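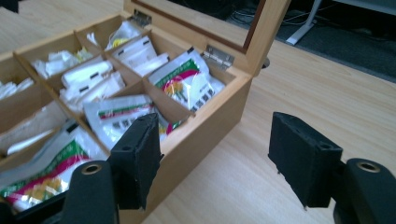 Tea: A Gallery, With Grievances

Last August our office moved two floors down and merged its kitchen with the kitchen of the people who were already there. Several things were lost in the process, including the good kettle, a drawer of spoons and most of my patience. What we gained was a wooden tea box. I have been put in charge of it, on the grounds that I once straightened a packet while somebody was watching.

This page is for the thirty-odd people who drink from it and for the Stestport branch, who keep asking what they're missing. Scroll down at your own pace. The water takes a while anyway.

The box

Light wood, hinged lid, little compartments. It lives on the desk by the window, where it gets more attention than the printer and behaves better. Slamet Nasution brought it from home after his wife told him it was the box or the juicer. The juicer is still at his place, and we are all grateful.

The lid

It has a panel set in a wide wooden frame, and it stands up nicely when you open it. Please use it. A tea box left open overnight smells of whatever was microwaved last, and we have had one full week of salmon-scented chamomile. I drank it. I am not proud.

The hinges

Two of them, silver, put on with small screws. They are holding up better than the hinges on the cupboard under the sink, which were installed by professionals. When you close the lid, lower it with your hand. Dropping it makes a noise like a judge losing his temper, and Ashwin Sastry sits right there.

The partitions

Thin strips of wood that divide the box into rectangles and the staff into factions. One faction says each compartment should hold one kind of tea. The other says tea is tea and life is short. I side with the first group on paper and with the second whenever I'm the one refilling it at 8 in the morning.

The white packets

Most of what we have comes in white packets. From above, with your glasses still fogged from the stairs, they are the same packet. I have made Earl Grey for a person who asked for mint, and watched her drink all of it out of politeness. Pull one up and read it before you commit.

The ones with black tabs

These stand in a tight bunch and come out in pairs if you pull too fast. Put the second one back. The top of the fridge is not "back." Neither is your jacket pocket, though I understand the appeal.

The colorful ones

Green band, reddish stripe, cheerful all over. They are the first thing every visitor reaches for, which tells you all you need to know about packaging. We had a man in from Clekach to look at the carpet tiles, and he picked one out before he had picked out a chair.

The one with the yellow patch

I found it leaning on the partition at the back one morning, and I've grown fond of it. Ashwin says it came with a hotel room. Slamet says it came with the box. It may predate the merger. If you are thinking of drinking it, I'd ask you to think a little longer.

The big order

We buy from Chaimongkol, a wholesaler whose smallest carton is 1000 bags. I thought this was a typing error and ordered one to find out. The carton is in the supply closet behind the flip chart, and at last look about 700 bags were left in it. At our current pace we are fine until spring. If the Tola people keep coming up for their "quick chats," we are fine until lunch.

Refilling

Full compartments look generous and are a menace. Wedge in too many and the next person has to excavate with a fingernail, which leaves a bag with a hole and a mug full of leaves. Leave enough room to get two fingers in. I used to fill every slot to the walls, and then I had to get a bag out myself.

Take the stragglers out first, put the new ones behind, and set the stragglers back in front. It takes 20 minutes if you're careful and four if you're Slamet.

Requests received so far

Six people have written in the notebook by the kettle. Two want more mint. One wants decaf, one wants "proper" tea and declined to elaborate, and one wants to know who ate the yogurt, which is a different notebook. The last entry just says "coffee?" in very small letters. Coffee is down the hall, past the plant, and has its own problems.

Things I'm still looking for

The old kettle, if anyone has it. It was steel, with a dent near the spout, and it boiled before you'd finished deciding what to drink. Also the sugar tongs, which I realize sounds grand. They came free with something.

Additions to this page can go to me or to Ashwin, who will forward them to me with the word "thoughts?" and nothing else. Next month we're doing the mug shelf, so if yours has been growing something in the bottom, you have until then to move it.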